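Module 7: Laminated Doughs
Section 2. Fat layers, steam and lift
Course handout, Cetthorpe Bakery Science Certificate
Tutor: Chidubem Ogunleye

2.1 Definition

A laminated dough consists of alternating sheets of dough and solid fat, produced by enclosing a block of fat in dough and then rolling and folding the whole. Puff pastry contains no yeast and rises by steam alone. Croissant dough is yeasted, so two sources of lift act on the same structure. The terms "turn" and "fold" are used interchangeably in this module.

2.2 Counting layers

A single (letter) fold multiplies the number of fat layers by three. A double (book) fold multiplies it by four. Three single folds on one enclosed sheet of fat therefore give 27 fat layers. Students should note that some textbooks count dough and fat sheets together and arrive at a larger figure. Dough sheets that touch at a fold merge and are counted once.

2.3 Condition of the fat

The fat must bend without cracking and must not smear. If it is too cold it breaks into plates, and the layers are interrupted. If it is too warm it is absorbed by the dough, and the crumb becomes bread-like. Dough and fat should be of similar firmness when rolling begins. Rest the dough under cover between turns; gluten tightened by rolling will otherwise pull the sheet back and give uneven thickness.
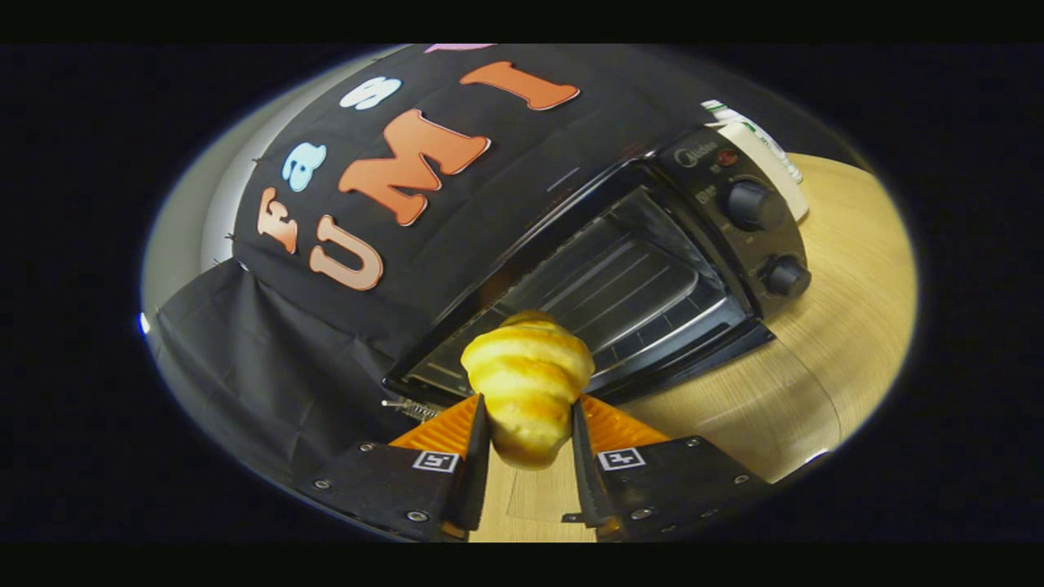
Baking fixes the structure in two stages. Water in the dough sheets turns to steam and pushes the sheets apart while the fat melts between them; the starch then sets and the surface dries and colours. Expansion is greatest where the dough is least confined, which is why the shape of the piece matters as much as the number of turns. In a rolled crescent, the coils form separate ridges, and the exposed tops of the ridges take more colour than the dough between them. The croissant by the toaster oven has this pattern, with lighter creamy bands between its baked ridges. A pale band is not in itself a sign of underbaking, and judgement should be made on a cut section.

2.4 Worked quantities

The Halen method uses 1,000 g of flour. Salt and yeast are calculated as percentages of flour weight. Water is set at 60 per cent, giving 600 g. Adjust for flour strength only after a trial batch.

2.5 Faults

Fat leaking on the tray: proving temperature too high.
Dense centre: underproved, or rolled too tightly.
Large hollow under the top crust: layers torn during shaping.
Uneven height across a batch: sheet not rolled to constant thickness.

Reading for next session: Nwosu and Didley, pages 107 onwards. Bring the July batch sheets.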